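Sorting bricks for resale: a conversation with Elisa Lombardi

Last updated: August 1, 2025
14 shares | 3 comments

Elisa Lombardi buys used building blocks by the box and sells them again sorted by color. She started in October with one mixed lot from a neighbor and now fills orders for daycare centers and a few craft teachers around Sondbridge.

"I used to sort by shape first," she says. "It was slow. You look at every piece twice."

Now color comes first. She keeps the bins side by side at the back of the table and spreads a small pile in front of them. Red goes in the black bin, orange in the yellow one, green in the green one. "I had those bins already. I never bought a red one, and by now my hands know where red goes."

She usually clears the reds early. "They stand out, so I get them done. Green takes longer. You get dark green and bright green, and some buyers care." For most orders she keeps the two greens together — the daycares have never asked her to split them.

The odd pieces are harder. Rounded parts, or anything with a second color on it, go with whatever color covers most of the piece. "I don't think about it too long. If it looks orange, it's orange."

Her last big lot came to 622 pieces and took almost 3 hours, washing not included. She works in small piles and stops when her neck hurts.

Asked what she would tell a beginner, she says to use a pale tabletop and leave space in front of the bins.
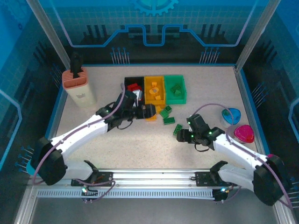 Samuele Tedesco wrote in to say that he still sorts by shape first, and that his buyers want long bricks and don't mind what color they get.

Related
Washing used bricks without fading them
What to charge for a mixed lot
Storage bins that stack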